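Do you really save anything in the January sales?

Every year somebody tells me I'm a fool for not buying my Christmas decorations in January, when it's all marked down. Nadja Gruber told me again on Friday. She claims she hasn't paid full price for a bow since she moved here. I have my doubts.

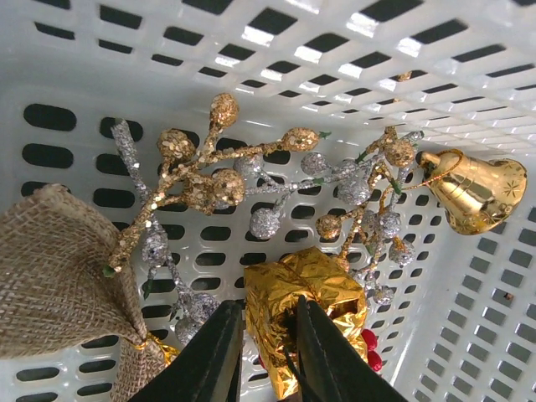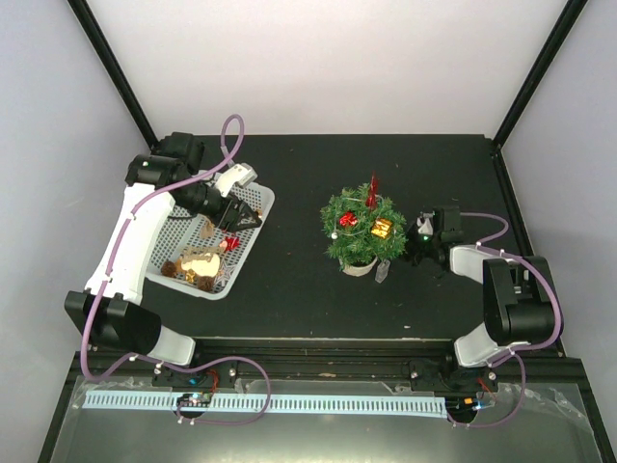 So I went through my old receipts. Over four Januaries I spent $152 on marked-down stuff, most of it at Drivside. Would I have spent $152 in December? I would not. I'd have bought a string of lights and gone home. The discount only counts if you were going to buy the thing anyway, and I was never going to buy a glass pinecone at any price.

Then there's the "was" price. Sira had a wreath last October for $40. After New Year it was "was $65, now $39." I wrote the first number down because I'm that kind of shopper, and I've been annoyed ever since. A whole dollar, and I'd have to store it for 10 months.

Storage is the other part the bargain crowd skips. My hall closet is full. A friend of Nadja's rents a unit partly for seasonal things — she didn't want to say what it costs per month, and I didn't push.

I'll give them wrapping paper. Paper is flat, it keeps, and you do use it up. Same with plain candles, if your closet doesn't get hot in July like mine does.

Anyway, Serkier has already emailed me twice about their early clearance. Early compared to what, I'd like to know.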